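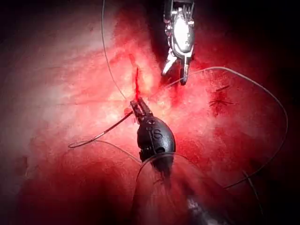 Teaching a suturing policy from wrist-view clips: a walkthrough

Posted Jun 18, 2019 by Ya-wen Tsang

I've had so many messages since our Skarurville talk asking how to get the needle-handover model running that I'm writing the whole thing up in one place. It's a lovely little method, and you can try it on an ordinary desktop with one decent graphics card!

The short version: we learn to suture by imitation. A network watches short clips of a person driving the instruments, and learns to predict the next small movement from the picture alone. What made the difference for us was asking it to predict movement relative to the jaws, and leaving the robot's base out of it. Cable-driven arms are never quite where their joint readings claim they are. The error drifts, but it drifts slowly, so a small relative step stays pretty accurate even when the absolute position is well off.

What you need

The Mok toolkit (our training code), the Oretholm clip set, and plenty of disk space. If you have your own recordings, wonderful, but please start with ours so you know the pipeline works before you go hunting for faults in your data.

Step 1. Cut the recordings into clips

Split each recording wherever the needle changes hands or the jaws open and close. The script does a first pass using the jaw angle, then you go through and fix it by eye. This is slow. Put some music on. Dušan Bošković did most of ours and his rule was to start a clip a little early if in doubt, so the model gets to see the approach as well as the grab.

Throw out clips where the needle is hidden from start to finish. Keep the ones where it disappears for a moment behind a tool or a loop of thread (those are gold, and you'll want lots of them).

Step 2. Label the needle

We mark 2 points, the tip and the blunt end where the thread joins, and fit an arc between them. A curved needle seen at an angle can look nearly straight, or like a tight hook, so don't trust your first guess at which end is which. Step forwards and backwards through the clip until you're sure. You only need labels on 400 stills; the network fills in the rest, and you correct the worst of them.

Thread is the troublemaker. A pale strand with light running along it looks terribly like a thin piece of steel, and our first model happily chased suture loops across the tissue. Mark a few strands as "not needle" and train again. The improvement was enormous and I did a small dance in the corridor.

Step 3. Train

Run the default settings first. Colour changes matter more than you might think: turn up the brightness and redness variation, because wet tissue throws bright patches everywhere and blood shifts the whole picture darker. Leave mirror flipping OFF. Left and right mean different things when you have two tools doing different jobs, and I lost days to that one.

Each prediction covers 6 movements ahead. We carry out the first few, then look again and predict afresh. With longer predictions the motion got smoother but it missed more grabs.

Step 4. Test on the bench

Start with a foam pad and go slowly, with your hand on the stop button. Only move on to tissue samples when the pad runs are dull. Write down why every attempt failed, even if it's just "slipped" or "thread snagged", and sort by reason afterwards. After 1,000 pad attempts our biggest group by far was grabbing the needle too close to its tip, and a handful of extra clips showing a person recovering from exactly that mistake fixed most of it.

Known problems

Knots. Old knots with short cut ends sometimes pull the predicted grip point sideways. The Pleltadville group are trying a second labelling class for these and I'm very keen to see how they get on.

Dark corners. If the light is centred on the work, anything near the edges gets unreliable. We slow the arm down whenever the needle estimate moves out there.

If you get stuck on Step 2, send me a clip and the label file together, please, as I can't do much with one and not the other.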